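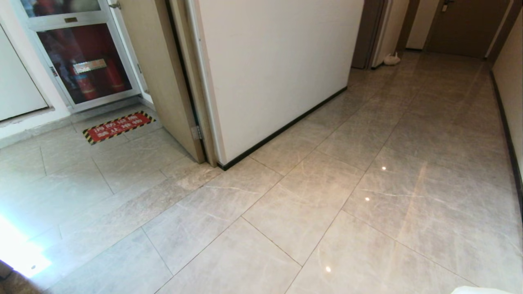

Tenants' meeting, Prusholm building, February 6, 2023. Called to order at ten past seven by Elli Aaltonen, who had asked for seven. The first item was noise after hours, carried over from last time, when it was carried over from August. The fourth floor says the third floor plays the cello at night. The third floor says it is a viola. Elli said the house rules don't name instruments. It was pointed out that light gray tile and bare white walls do very little to soak up sound, and that a hallway polished enough to throw the lights back at you will do the same with a viola. Sze-wing Tseng asked whether a rug would help. Somebody asked who would vacuum the rug. The rug was dropped.

**Agreed:** no instruments after 10 p.m. The viola abstained.

## 2. Minutes of the last meeting

Approved with one correction. Mr. Galanis did not "storm out." He had a bus to catch. The minutes will now say that he left briskly.

## 3. The boiler

Sze-wing reported on the two quotes. Tarosden wants $2067 to replace the pump and the valve that goes with it. Gondden wants $759 for the pump and would like to talk about the valve once they've had a look at it. Several people felt they had met this kind of conversation before.

Elli read the Gondden letter aloud, including the paragraph about their values. There was a question about whether the Tarosden price covers taking the old pump away. Sze-wing had asked them this twice by email and had received a brochure both times.

Mr. Galanis said the old pump could be fixed with a part he has at home. He was thanked. He said he was serious. He was thanked again.

A vote was taken on going with Tarosden if they confirm the removal in writing. Nine for, two against, and Mr. Galanis, who wished it recorded that he has the part.

**Action:** Sze-wing to call Tarosden and speak to a human being.

## 4. Laundry room sign-up sheet

The sheet has again been filled in through spring by one apartment using three kinds of handwriting. No names were mentioned, though a good many people looked at the same chair.

Elli proposed that nobody may book more than a week ahead. The chair said this was aimed at people with children. Elli said it was aimed at people with pens. After a while it was agreed to try the one-week rule and see.

The pencil on the string has gone missing. So has the string.

**Action:** Elli to put up a new sheet, pencil and string.

## 5. Summer party

There is $1000 in the social fund, left over from the two summers when we weren't very social. Sze-wing would like a band. The fourth floor would like to know what sort of band. A viola was offered at no charge.

Discussion of potato salad went on for longer than the boiler. Points raised:

- mayonnaise or vinegar (unresolved)
- whether two people may bring one each (yes)
- whether last time's bowl was ever given back (it was not, and its owner would like it)

The date was left open. August was suggested and then objected to by everyone who goes away in August.

## 6. Any other business

The front door buzzer for 2B rings in 3B. 3B has been letting in 2B's guests for a month and says they seem nice. Elli will write to the management company, which has yet to answer her letter about the last thing.

Bikes on the stairs: please don't.

Mr. Galanis left at twenty to nine, briskly. He returned at five to nine with the part, which was passed around. It does not fit our pump, but it was agreed to be in very good condition.

Meeting closed at nine. The next one will be announced on the laundry room door, if there is a pencil.

Minutes taken by Sze-wing Tseng, as usual.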